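Teaching a folding task with hand-held grippers

Written by Dariusz Kaczmarczyk, last changed 29/08/2020

In this tutorial I explain how we record demonstrations of cloth folding for the Toretti arm, using a pair of hand-held grippers. It is the second part of the series. If you have not yet done the calibration of the head camera, please go back to part one, as the steps from here will not give good results without it.

You will need two hand-held grippers with their marker cubes, the head camera, a recording computer with the Fevard software, a table or cart at hip height, and some cloths. Small kitchen cloths are good for the first day. Towels are too heavy for the fingers and they hide the markers when they swing.

Step 1. Check the markers

Clean each cube with a dry cloth. Fingerprints on the black squares make reflections under strong lamps and the tracking will jump. Then open the preview in Fevard and turn each gripper slowly in front of you. The number beside the cube must stay the same during the whole turn. If it changes, two faces were probably glued in the wrong order. This happened to me in November and I lost 117 recordings, so now I do this check every morning.

Step 2. Set the start position

Stand in front of the table with your feet a little apart. Hold both grippers open in front of your chest and look at them, so both cubes are inside the camera view. Keep still for two seconds. The software uses this moment to find the distance between your hands. Do not start with the grippers resting on the table, even if your arms are tired.

Step 3. Pick up and open the cloth

Start the recording and take the cloth at one corner with the right gripper. Lift it until the lower end is free. Now bring the left gripper to the edge and slide down slowly until you find the second corner. It is allowed to miss the corner and try again. We want the robot to see how a mistake is repaired, so please do not stop the recording for this reason.
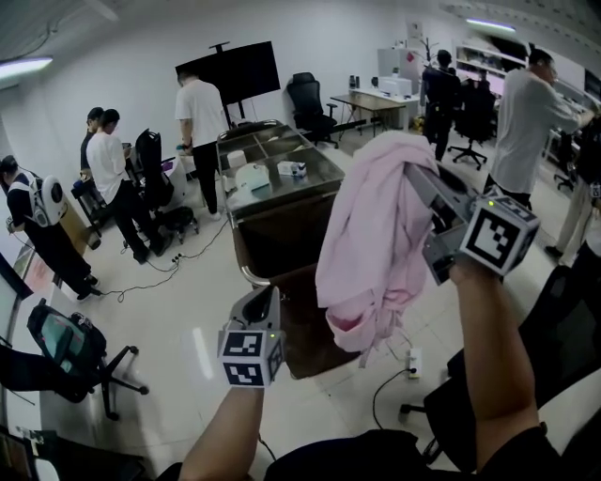 Move your head together with your hands. Most beginners look only at the cloth, and after some seconds one cube is outside the view. Lucrezia Villa, who has recorded more than any of us, gave me the advice to point my nose at the middle between the two cubes. It feels strange for one hour and then it becomes normal.

Step 4. Fold and place

With a corner in each gripper, pull gently until the upper edge is straight. Lay the cloth on the table, far side first, and bring your hands back towards you. Open both grippers at the same time. Take the two near corners and fold them over to the far ones. Keep your movements slower than you would do at home, but do not make pauses in the middle of a movement. The arm will learn the pauses too.

Step 5. Close the recording

Go back to the start position, keep still for two seconds and stop. Give the recording one of three marks: good, repaired or bad. "Repaired" means there was a mistake but the cloth is folded at the end. "Bad" is for lost tracking or a cloth on the floor. Do not delete the bad ones by yourself, Renzo Gentile looks at them every month.

How many recordings are needed

For one type of cloth we used 437 good and repaired recordings before the Toretti arm could fold it without help. With 421 of them from only one person the result was poor on other tables, so please change the person and the height of the table often.

Common problems

The gripper closes in the preview later than in your hand: restart the recording computer, not only the software.

One cube is lost each time you lift the cloth: hold the cloth a little further from your body and turn the wrist outwards.

The cloth slips from the fingers: change the rubber pads. We order ours from Altitz and they must be put on with the rough side inwards.

Part three, about sending the recordings to the training computer, is being written by Benedetta Cirillo.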